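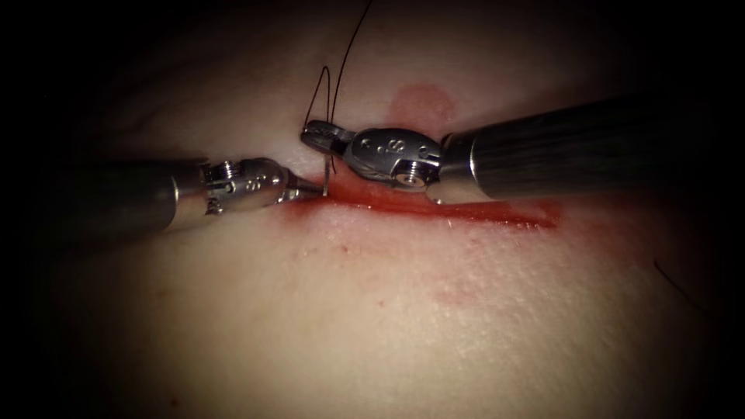

Do I have to pay a hospital bill before I've seen the itemized version?

Generally you can ask for the itemized bill first and hold off on paying until you've read it, as long as you ask before the due date and get the request in writing.

Forum: Household Money > Medical Bills
Thread: Asking for the itemized bill, and what happens next

gravelroad_gus
Original poster

The question and answer up top are the short version. I've moved them there so the next person doesn't have to read my whole saga to get to them. The saga follows anyway.

I had a hernia fixed at Yoshida Medical Center in the spring. Surgery went fine, and I was home eating crackers the same night. Then the bill came, and it was one page. It had my name, my account number, and a line that said HOSPITAL SERVICES with a very large number next to it. I have had more detail from a car wash.

I called and asked what I was paying for. The woman on the phone said, "Hospital services." I said I'd gathered that. She said the account had been placed with Burero and I would need to call them, so I called Burero, who said they only had the one-page version too and I would need to call the hospital.

Where I am now: my insurance, Etuno, says they've paid their part. The leftover is a bit over $1,000. I asked for the itemized bill by phone six weeks ago and have received two more copies of the one-page bill, the second one in a pinker envelope. Has anybody pried one of these loose? And am I going to wreck my credit by sitting on it?

tin_bucket

Stop calling. Write a letter. Two sentences: "Please send me a complete itemized statement for account such and such, with billing codes. Please place the account on hold until I have received it." Date it, keep a copy, send it certified. The phone people are perfectly nice, but whatever you tell them goes into a notes field and I'm not convinced there's anyone on the other side of the notes field.

If the hospital has a patient portal, send the same thing there. Portal messages are timestamped and they can't say it got lost in the mail.

plum_county

Agree on the letter, disagree on certified. I've sent regular mail every time and never had a problem. Certified is a few bucks and a trip to the post office so you can have a green card to wave at people who don't care about your green card.

tin_bucket

I have waved the green card. They cared.

plum_county

OK, but did they care about the card or did they care that you were being a pain?

tin_bucket

I don't see those as separate services.

gravelroad_gus

Letter went out this morning, certified. I figure after what I've spent on HOSPITAL SERVICES I can splurge.

porchlight22

Former biller, different state, different hospital, so grain of salt.

The one-page bill is called a summary statement and the system spits it out automatically. The itemized one has to be requested and a person has to push a button. It isn't a conspiracy, it's a button. Ask for it with the revenue codes and the CPT codes. If you just say "itemized" you may get a list that says PHARMACY, SUPPLIES, ROOM, and you'll be right back where you started with more paper.

Once you have it, get your explanation of benefits from the insurance company and put them side by side. Check that the date of service matches. Check that nothing appears twice. Check the time in the operating room and in recovery, which is often billed in chunks, and chunks get rounded up by people who have never been asked to explain it.

Also ask for your anesthesia record if the anesthesia bill comes separately. It usually does, from a group you've never heard of, about when you thought you were finished.

gravelroad_gus

The anesthesia bill came yesterday! I thought it was a magazine offer and nearly threw it out.

mulekick

Going to be the unpopular one. You had an operation. It went well. You agreed to pay your share. I don't get the sport of going through the thing with a magnifying glass looking for a box of gauze to be mad about. I paid mine in full the day it came and slept great.

plum_county

How do you know it was right?

mulekick

How do you know your electric bill is right?

plum_county

It has a meter reading on it. It would be kind of a weird electric bill if it just said ELECTRIC SERVICES.

tin_bucket

Mulekick, I'm glad you slept well, but the last time I checked one of these I'd been charged $150 for a sling. I had shoulder surgery, so fair enough, except that I brought my own sling. I'd bought it ahead of time at the drugstore. They took the charge off in one phone call, which made me wonder why it takes a phone call.

mulekick

One sling in how many bills?

tin_bucket

One sling in the only bill I've ever read all the way through.

porchlight22

You're both kind of right. Most of the lines on most bills are fine. The errors I saw were boring ones – a quantity typed wrong, a supply that got pulled for the room and never opened, a test ordered and then canceled. It's worth an hour of reading if the balance would hurt. If it's a copay, go live your life.

quietcorn

Has anyone used that Mirko app? It's supposed to read the bill off your phone and flag things. There was an ad for it on the bus and now I can't stop seeing it.

plum_county

I tried it. It flagged my hospital's address as a possible duplicate charge. To be fair, it also found a blood draw listed twice, but I'd already found that with a pencil. It wanted a subscription to show me the rest of what it found, and I decided I could live with the suspense.

quietcorn

Pencil it is.

gravelroad_gus

Update. The itemized bill came. All it took was the letter, the portal message, and what I'd describe as a tone.

It's five pages. Most of it I can follow. Operating room time looks right against the times in my portal. Recovery room, fine. Pharmacy is a list of things I can't pronounce in amounts I can't argue with. Then there's a line for overnight observation.

I did not stay overnight. I was on my own couch by supper, being looked at by the dog, and if that counts as observation I'd like the dog to get his cut.

porchlight22

There you go. Observation is a real thing and doesn't always mean you slept there. Sometimes they bill observation hours if you stayed past normal recovery. But if it says overnight and your discharge time is in the afternoon, that's a mistake, and an easy one to show. Get the discharge paperwork. It has a time on it.

Call Etuno as well as the hospital. If the insurance paid for a night you weren't there, they'll want it back, and they have more people than you do. It can change what you owe too, depending on your deductible, so don't pay anything until the claim has been reprocessed.

gravelroad_gus

Discharge time on the paperwork is 4:40 p.m. I've written to both. Etuno's rep perked right up. It was the first time in this whole business that someone asked me to hold and came back sooner than they said.

mulekick

OK, I'll give you that one. An entire night is not a box of gauze.

Out of curiosity I went and asked for mine.

plum_county

Look at you.

mulekick

Don't make it a thing.

quietcorn

What about the credit question? Gus asked at the start and then everybody got into slings.

porchlight22

Sorry, yes. Find out what Burero is. Some of those outfits are just a billing office working for the hospital under a different name, and some are true collectors. Ask them straight out: "Is this account in collections?" If it's an early-out vendor, which is the billing office kind, nothing has gone to the credit bureaus. If it's a collector, you want your dispute in writing to them too, and soon, as the window for disputing starts when they first send you a notice. The rules vary by state and keep changing, so look up yours and don't go by an old biller on a message board.

gravelroad_gus

Asked. They're the billing office kind. The man seemed pleased that somebody wanted to know.

tin_bucket

Get it in writing.

gravelroad_gus

Already asked him to. He seemed less pleased.

gravelroad_gus

Last update for a while, I think. The overnight line is gone. Etuno reprocessed the claim and my share dropped by around a third, which I'll take. I set up a payment plan for the rest with no interest. They didn't offer that, I had to ask for it by name, "interest-free payment plan," like ordering off the back of the menu. If your income is on the low side, ask for the financial assistance form too. It was on the hospital's website under a tab called Community, where I'd never have looked.

The anesthesia group is still out there. They've sent a second notice to an apartment I left years ago, and the new tenant was kind enough to forward it. I've asked them for an itemized bill.

mulekick

Mine came. Four lines of pharmacy I don't recognize and a pair of crutches. I had my gallbladder out.

tin_bucket

Certified mail. Keep the green card.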